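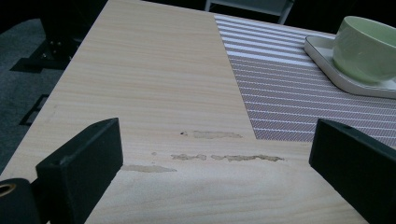
Light wood grain, close to the edge of the table

Three Thousand Recipes and Counting: A Talk with Pacita Abella
By Lilibeth Dela Peña

I had been in Pacita Abella's company for less than five minutes when she handed me a recipe for pickled watermelon rind and asked me to read it out loud.

"Slowly," she said. "Do you hear where she gets annoyed?"

I did! Halfway down, after the part about salting the rind overnight, the writer had put: "Do not let Harold drain it, he does not drain it." No further word about Harold. The recipe carried on with cloves and vinegar as if nothing had happened.

"I love that card so much," Pacita said. "I would run back into the house for that card."

She has been collecting handwritten recipes from the town of Rekbridge for eleven years now, and she has 3000 of them. Most are index cards. Some are on the backs of envelopes, feed store receipts, a church bulletin, a page torn out of a checkbook register. One is on a paint stirrer. She started with her late mother-in-law's box, which came to her with a layer of flour in the bottom, and when she told a neighbor about it the neighbor brought over her own. Then the neighbor's sister did, and after that it sort of ran by itself.

"People say, oh, it's only Mom's old cards, you won't want them," she told me. "I want them! I want the stained ones most of all. If a card is clean, no one made it. If you can hardly read it for butter, that's the one you cook on Sunday dinner's worth of faith."

I asked her what she learned first, and she didn't even have to think.

"That everybody's grandmother got her fudge off the same can. I had to break that to a few families and I did not enjoy it. I have 41 fudges, and I would say 30 are the same fudge. But look, they still changed things. One lady used black walnuts because she had the tree. One family wrote 'double the salt' and underlined it so hard the pen went through. So whose is it by then? I think it's theirs." 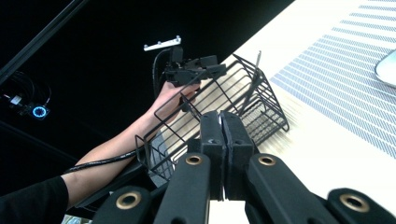

The sorting, she says, took her three tries. First she did it by dish, and hated it, since the cards from one kitchen ended up scattered all over and you lost the person. Then she did it by year, which was hopeless because hardly anyone dates a recipe. Now she goes by household, with a paper index that tells you where the pies are.

"When you keep a family together you can watch them," she said, leaning in. "There's a house on Nillard Street where it's all lard and suet and boiled puddings, then the daughter marries and suddenly you've got paprika. So much paprika! Stuffed peppers, noodles, a chicken dish I make every month. Then it's the 1960s and it's gelatin for a while, and you just wait it out with them."

Her own family's cooking is in there too. Pacita's parents came from Iloilo, and her mother never wrote down a thing, so Pacita stood next to her one June with a scale and made her pour every handful into a bowl first. It took most of the month to get nine dishes.

"She was so mad at me. She said, 'You have eyes, what do you need the bowl for?' And then when we got to the molo soup she started correcting my handwriting. She wanted it to be nice. I have her fixing the word 'shallots' right on the card, in her pen, and it's the only writing of hers in the whole collection."

I got a little teary at that, and so did she, and then we ate a brown sugar cookie from a card signed only "Mrs. R." and talked about measurements for a good while. Pacita is wonderful on measurements. A "walnut of butter" is two tablespoons, she has decided, after baking the same shortbread over and over. A "slow oven" is 300 degrees, and she'll argue it with anyone. "Flour to suit" took her years to make peace with.

"You add it until the dough stops grabbing you. That's all she meant. She just figured you'd know, because her sister would know, and who else was going to read it?"

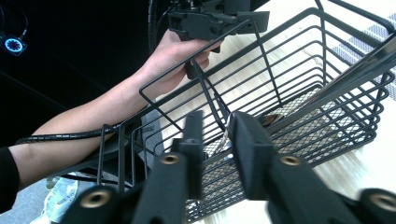

Not all of it is good food, and she's cheerful about that. There's a tuna and lime mold she has made once. There's a bread that came out like a doorstop until a woman in her eighties looked at the card and said the family had always left out the second rise to keep other people from making it right.

"On purpose! She said her aunt did it to every recipe she gave away. So now I have to go back through all of that aunt's cards, and she was a generous woman, she gave away dozens."

The big news is the book. Rosenthal, the printer over on the county road, is putting out a spiral-bound volume with recipes from the Rekbridge boxes, each one copied as it was written, misspellings and scolding included, with Pacita's kitchen notes underneath. It comes out on 20th July. She picked spiral because it lies flat, and she asked for paper that can stand a splash or two.

Choosing was awful, she said. She cooked her way through every single one that made the cut and a lot that didn't, and her husband asked at one point whether they could please have a plain sandwich.

Is Harold in it? He is. Page 112, with the watermelon rind.

"And I heard from his granddaughter," Pacita said, already laughing. "I asked her what was wrong with the way he drained it. She said he'd tip out the water and half the rind would go right down the sink, every year, and every year he'd say he had it this time."

She's still taking cards, by the way. If you have a box, she'll copy it and give you the originals back, flour and all.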